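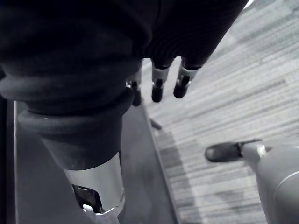
Three fingertips, dark glove, striped floor.

About Runine

Filed under: Who we are / Our school

Runine is a school of bookbinding and paper repair in Zisholm. We teach adults of all ages how to fold, sew, glue, cover and mend books, and we've been doing it long enough that some of the first books made here have come back to be mended (always a happy day, even when the spine is hanging off).

We are four teachers, one office manager and a great many presses. Most people who come to us have never held a bone folder before. Some have a box of battered paperbacks they can't bear to throw out, some want to make their own sketchbooks, and quite a few were given a place as a birthday present and had no idea what they were in for. Everyone is welcome!

How we began

Larasati Wibisono started the school with a single evening class above the Brernus stationery shop on Mill Lane. She had trained in a library bindery and missed the work badly after it closed. The shop let her use the stockroom after six o'clock, so the first students sewed their pages sitting on boxes of envelopes, and had to have everything packed away again before the morning delivery.

That went on for two winters. Then the old seed merchant's on Adebisi Street came up for rent, with its big north windows and a goods lift that still worked if you spoke to it nicely, and we moved in one wet May with three presses, a guillotine and a van that wouldn't start for the second trip. The guillotine took a whole afternoon to get up the stairs because it was too long for the lift. It is never moving again.

We still buy our thread and most of our paste brushes from Brernus, and they still put our leaflets by the till.

What we teach

Our beginners' course runs for ten weeks and covers five books. You start with a plain stitched pamphlet on the first evening, so you go home with something finished, and by the last week you'll have made a case-bound book with a rounded spine. There are eight places on each course and we keep it that way. Gluing up a spine is a fast job and people want a teacher at their elbow when they do it, not across the room.

After that, people tend to go one of two ways. The makers usually head for Uyên Ninh's course on open-spine and long-stitch bindings, where the sewing is meant to be seen. Uyên came to bookbinding from tailoring and her stitching is a joy to watch – even, quick and hardly a knot in sight. She also runs our paper-marbling weekends, which are messy and loud and book up first every single term.

The menders go to Musa Olaniyan. Musa teaches paper repair: torn pages, loose sections, split hinges, dog-chewed corners. He works with Japanese tissue and wheat paste and he is the most patient person any of us have ever met. His students begin on old railway timetables, which he buys by the crate, and don't touch their own books until the fourth week. People grumble about this in week one and thank him for it by week five.

Salamatu Shehu teaches box-making. If you've never thought much about boxes, come along to one of her Saturday-style taster sessions (three hours, all materials included) and you will go home measuring everything you own. She makes drop-back boxes, slipcases and a lovely little folder with a flap for letters. Several families have brought her bundles of wartime post to be housed properly, and she uses those jobs, with the family's permission, to show students how a box is planned around what goes in it.

The mending table

On the first evening of each month we open the doors from five until nine and mend books for anyone who brings one in. Cookery books are the most common, followed by Bibles, atlases and children's picture books that have been loved to bits. You sit down with a teacher or an advanced student and do as much of the work yourself as you fancy.

We write every book down in a ledger (hand-bound, of course) and the count now stands at 2,772. Of those, 1,646 were mended by their owners with one of us helping, and we are prouder of that figure than of the bigger one. There is no charge for small repairs. If a job needs leather or new boards we'll tell you the cost before we start, and if a book is rare or valuable we may send you to a conservator instead. We like old books very much, but we know what we're good at.

The workshop

We have the whole first floor and half of the ground floor. Upstairs are the long benches, the sewing frames and the presses, along with the guillotine. Downstairs there's a wet room for marbling and paste papers, a library of books about books, and the kettle. Students on any current course can use the benches in the afternoons between two and five. Please sign in, wear an apron and keep tea at the kitchen end – the rule about tea was made after an unlucky evening with a family album, and it is the only one we're strict about.

The goods lift is now a proper passenger lift, so you can reach both floors without using the stairs. Two of the benches go up and down, and we have magnifiers and lamps to lend. If you'd like to visit before you book, ring us and come and have a look round. It helps us to know what sort of chair or light suits you.

Coming to a class

Oluwatosin Omoregie runs the office and is the voice you'll hear when you ring. She knows which courses have spaces, keeps the waiting lists and can tell you whether your grandmother's dictionary is a job for Musa or for Salamatu. Oluwatosin took the beginners' course in her first year with us, has made her own diaries ever since, and will show you them if you ask.

Courses start in September, January and after Easter. Tools are provided for all of them. Bring an apron, your reading glasses if you use them, and something to carry a damp book home in, flat. A baking tray is ideal.

Recent from the workshop

Marbling weekends: new places added for spring
What to do with a wet book before you bring it in
Salamatu's letter folder: a materials list
Choosing thread for your first sewn book
Mending table: opening times over the holidays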